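Fernmont Household Handling Project
Progress report to Gendberg, second period
Prepared by Seija Saarela

Work in this period was recording people doing small household jobs with hand-held grippers, so that the arm can later be trained on the same motions. We planned 20 sessions and completed 16. The remaining 4 move to the next period, with no change to the budget.

The sessions produced 352 usable demonstrations. Most are of sorting and picking up soft items from a low surface covered with a blue cloth. The operator works with two grippers, one in each hand, and each demonstration ends when the last item has been put down.
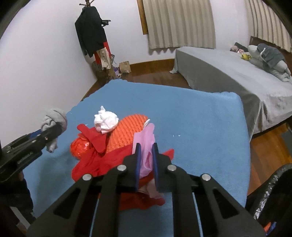 Page last changed: 2021-03-20

Mixed piles remain the hardest case. With a gray bunched cloth in one gripper and pink fabric between the jaws of the other, the operator still has red cloth and an orange knitted piece lying against each other underneath. New operators tend to close the jaws too early and take two layers at once. We now ask them to pause before each grasp – this makes the recordings slower but easier to label.

Remote control of the arm was tried on the same task. It took around three times as long per item, and operators found thin fabric difficult to judge through the video link. We propose to keep remote control for corrections only.

Training on the first batch has started at Verbruggen. Results should be ready in August. We request approval to spend the unused travel money on replacement jaw pads.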